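Notes for talk, February, community hall, 2pm slot. Naveed has the clicker. Speak slower than last time!!

Start without the title slide. Ask who has paper at home they can't find. Wait for hands. Wait longer.

Then the title. Keeping a small office tidy when everyone shares it.

Who we are. Sovia, translation and letters, one big room above the bakery. Took over from Nassar, who left us 13 boxes of old files and no list. Mention the boxes, people like the boxes. Don't go on about them.

First thing we got wrong. Bought folders. Colours for everything. Rawan made a chart for the wall, lovely chart, and by the second week there was post under the chart, post on the printer, a whole tax letter in the fruit bowl. (pause, usually a laugh)

What was really going on - paper had no place to land. Folders are where paper ends up. Needs somewhere to sit before that. Say this twice.

So, the landing spot. One per table, open top, no lid. Lids kill it. If you have to lift something you'll put the letter down next to it instead. See-through if you can get it, then you know from your chair whether there's anything in.
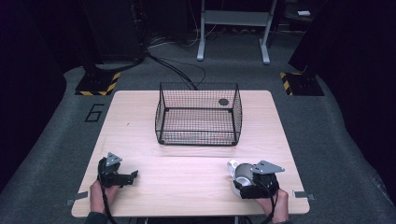
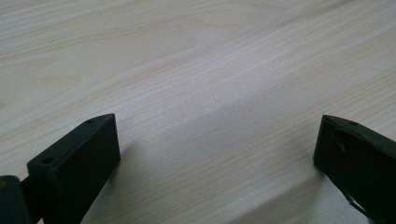 Maya Akl

Maya's bit starts, she does the next part then hands back to me.

MAYA: the rule for tables. Table goes back to bare wood at the end of the day, all but the basket. Takes me four minutes, timed it. Fares said it would take an hour. Fares was wrong, he knows, he's fine with me saying so.

Small bits go in the basket too. Keys, tape, lids, whatever you found on the floor. Sort it in the morning with coffee.

Who empties it? Whoever sits there first. We tried a rota, lasted 2 weeks, everybody swapped with everybody and Wissam ended up doing the lot. No rota.

Back to me.

Numbers slide. We counted loose sheets on tables before, 132 on one afternoon. A month later, 70. So not magic. Be straight about that, someone will ask. Most of the 70 were one job, the Tusia contract, which came in on paper, in three langauges, with stamps. Nothing to be done about Tusia.

If there's time: the Nundance story. They scanned everything and threw the originals out, then the court wanted originals. Short version only. DON'T do the voice.

What to keep on paper. Anything with a stamp. Anything signed by hand. Letters from people who won't use email, keep the envelope as well, the address is often only on there. The rest can be scanned on the day or it never will be.

Things people ask:
Does it work at home. Yes, hall table, same thing.
What about children's drawings. Ask Rawan, she has three kids and strong views.
What size. A sheet lying flat with a bit of room round it. Too deep and it turns into a cupboard.
Can we see the chart. No, chart is gone.

Close. One thing to try tonight: clear one table, just one, put one open basket on it. Leave the folders alone for a week, don't buy any more of them either.

Thank the hall, thank Naveed for the projecter. Sign-up sheet is by the door, bring it back with me this time. Chairs need stacking after.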